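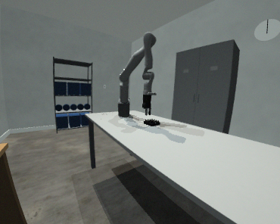
Figure 4. Side view of the simulated cell, with the gripper pointing straight down above a small black gear-shaped object on the white table.

4.2 Grasp planning from a dark silhouette

We come now to the part of the system that took the longest to get right, and we hope the reader will forgive us if we go through it slowly. Drultetti, our planner, was first written for brightly colored parts on a plain surface, and for those it works very well with a simple rule: find the part, fit a box around it, and bring the fingers down across the shorter side. Dark parts gave us a good deal more trouble. When both the part and the gripper are close to black, the usual cues for where one stops and the other begins are weak, and the planner is left to reason about a single joined outline.

The first change we made was to let the planner use what it already knows about its own body. At every control step, the joint readings give us a predicted outline for the gripper in each camera view. Luvus, the perception module described in Section 3, subtracts that outline from the dark region and passes on whatever is left, together with a confidence value for each pixel along the border. We had tried a learned mask for the gripper before this, and it did fine while the fingers were empty, but it had a habit of swallowing the edges of small parts once they were held. The predicted outline is cruder and has served us better.

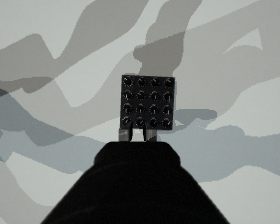 The second change has to do with surface detail. Many of the parts in the Lambrakis task set have some repeated relief on one face, such as rows of studs or a ring of teeth, and the thin highlights along those features are often the only thing the camera can pick up inside an otherwise dark shape. Luvus looks for evenly spaced highlights and fits a grid or a ring to them, whichever leaves the smaller error. A good grid fit gives the planner the in-plane rotation of the part at no extra cost. A poor fit is simply thrown out, and the planner goes back to the outline. We set the cutoff by hand after looking at 100 renders, and we would be glad to see someone replace it with something more principled.

We should also say a few words about backgrounds. During training we swap the flat surface behind the part for printed patterns with wavy, irregular edges, mostly in grays, and we do this in the wrist view more often than in the outside views. The point of the patterns is to keep the network from treating every strong edge as the edge of an object. With them switched off, Luvus learned very quickly that anything dark on something pale was a part, and it went on to propose grasps on shadows with great confidence.

4.3 Shadows and the choice of view

Shadows deserve their own section, short as it is. The renderer uses several light sources, so the arm throws overlapping shadows of different tints across the tabletop, and these move whenever the arm does.
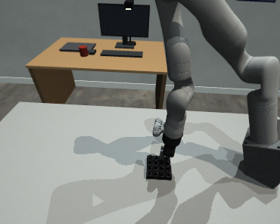
For each candidate grasp, Drultetti asks Luvus for a shadow score, which compares the candidate region with the shadow we would expect from the arm in its current pose. The expected shadow is computed from the arm alone, without the part, and it only has to be good to within a few pixels. Regions that line up with it are marked down but kept in the list, so that a part lying inside a shadow can still be chosen if the other cues are strong enough. An earlier version dropped such regions outright, and it would sit patiently above a perfectly good part and report that there was nothing to pick.

We run the score on each view separately and then combine the results by a weighted vote. The weights depend on how much of the candidate the arm covers up in that view, and they are updated at every step of the approach. The side view tends to carry the most weight early on, and the wrist view takes over as the fingers come near.

4.4 Approach and pause

Once a grasp has been chosen, the controller moves the gripper to a point directly over the part and holds it there, fingers open and pointing down, for 11 control steps. The pause gives the perception module time to settle and lets the planner compare its latest estimate with the one it started from.

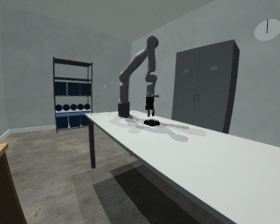

If the two estimates differ by more than the finger clearance, the arm goes back up and the planner draws a new set of candidates, up to 7 times in one episode. We allow the wrist to turn during the pause but keep the elbow where it is, so the shadow on the table changes as little as possible while the estimate is being checked.

All of the settings above were fixed before we ran the 204 evaluation episodes reported in Section 5, and the same settings were used for every part. The configuration files, including the light positions and the pattern generator, are kept with the Keltidstead release of the simulator. Readers who want to change the pause length should know that the shadow score is cached for the whole pause, and that the cache has to be turned off by hand in the planner settings before a longer pause will have any effect.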